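Two-arm bench, Ciltanbridge: check before recording

Inspected 06/02/2019 by Nermina Shehu. Bench lead: Sutrisno Pelupessy.
Task set: Layug, screwdriver and discs
Result: pass with comments, three items open

1. Emergency stop within reach of the operator's chair
OK. Pressed it with both arms moving and both stopped. Please test it this way every morning. The sheet has been ticked every day since December in the same pen, at what looks like the same sitting.

2. Arm bases tight on the bench
OK on the left. Right base took a quarter turn on one bolt. Marked with paint pen so we can see if it creeps.

3. Cables clear of the joints through full travel
Comment. They clear it when the arms are driven slowly by someone who knows I'm watching. I would like to see it at working speed. The black cables are stiff enough to look after themselves. The thin yellow sensor wire is another matter, and "it has never snagged" is not a routing plan. OPEN.

4. Cloth flat and fixed at the edges
Comment. Not taped. I was told the creases are good for the training data as they add variety. Perhaps they do. If so, somebody should choose the creases and write it down -- otherwise it is just an unironed cloth. Tape the edges regardless. OPEN.

5. Tool held securely before the arm moves off

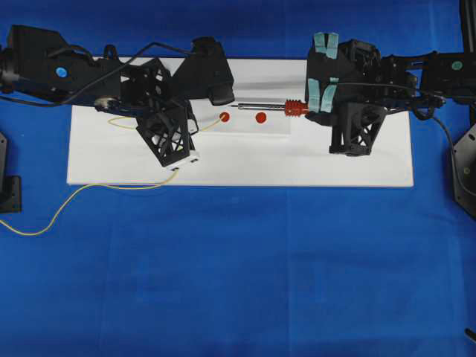

Sutrisno's view is that the grip is good enough, given that the operator can always let go and start again. I accept that for the discs. A screwdriver has a long shaft, and with the other gripper working close by I want the speed limit left on for the whole take. Limit found switched off at first visit, on at second. Pass, for now.

6. Fingertip pads and finger parts
OK. No splits found. The printed fingers should be swapped on a schedule instead of when one breaks. Hadico supplied the spares and they are in the drawer, unlabelled.

7. Hands out of the work area while recording
OK during my visit. The discs are reset by hand between takes, so the operator must pause both arms first. Pausing one does not count.

8. Failed takes kept and marked as failed
The log shows 544 takes, of which 9 are marked failed. I watched for an hour and saw more trouble than that. Either the operators have improved a great deal or the bad ones are being deleted. Ukmont want to train on this, and a model shown only clean attempts will have no idea what to do when the tool slips. Keep everything, drops included. OPEN.

9. Operator breaks
Longest run without a break was 63 minutes. Too long. Change over sooner.

Recording may carry on with the speed limit on. Items 3, 4 and 8 to be answered in writing, by Sutrisno and not by the rota. I will come back unannounced.

N. Shehu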